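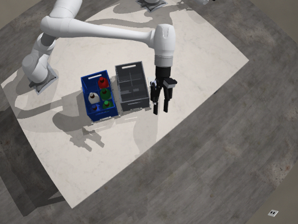 Stepan Ivanyshyn has bought machines for stores and bottling rooms for most of his working life, and he'd like people to stop telling him that the back room is about to run itself.

"I hear it every January," he says. "Somebody comes back from a trade show with a video. In the video the arm picks up a bottle. Great. My nephew can pick up a bottle."

We met in Jorkthorpe, at the warehouse where Sulier sorts returned bottles and sends them back out in crates. It is dull work and it hurts people's wrists. If any job should be easy for a machine, you'd think it would be this one. A bottle goes out of one crate and into another, one to a compartment, and then you do it again.

Ivanyshyn spent part of last year on a trial there with an outside shop called Yatsenko. Most of it took place in simulation, with arms and crates drawn by a computer, and that is where his doubts begin.

"In the simulation they ran 2,997 crate transfers," he says. "They were very proud, and fine, it's a lot of transfers. But the crates in there are clean. There's no label hanging off. No one has put a bottle in upside down with an inch of old juice in it."

When the same program moved to a real bench, he asked for a plain count of bottles moved without a person stepping in. Out of 2,305 tries, the arm got through 2,000. He let me do the math on that myself.

"So it's good most of the time. Would you keep a guy who's good most of the time with glass?"

The trouble, he says, is mostly in the last inch. The fingers have to fit between a bottle and the divider next to it, open far enough to let go, and come back up without taking the neighbor along. A person does this by feel while talking about lunch. I asked if better fingers would fix it. He shrugged. Better fingers cost money, and then the crate supplier changes the dividers.

I put it to him that he might just be hard to please. Stores have had machines that stack pallets and wrap them for ages.

"Sure, and I bought some of those," he says. "A pallet wrapper does one thing and it's bolted to the floor. What they're selling now is the arm that does my crates in the morning and your dishes at night. I haven't seen it do the crates."

He isn't against all of it. He thinks Pruvolau, a smaller outfit he has been talking to, has the right idea in asking for one crate size and one bottle shape to start with. He would try that -- on a short lease. He wants 12 weeks on his own floor with his own crates before he signs anything longer.

And at home? He laughed at that one. He still unloads the dishwasher himself, and he expects to be doing it for a good long while.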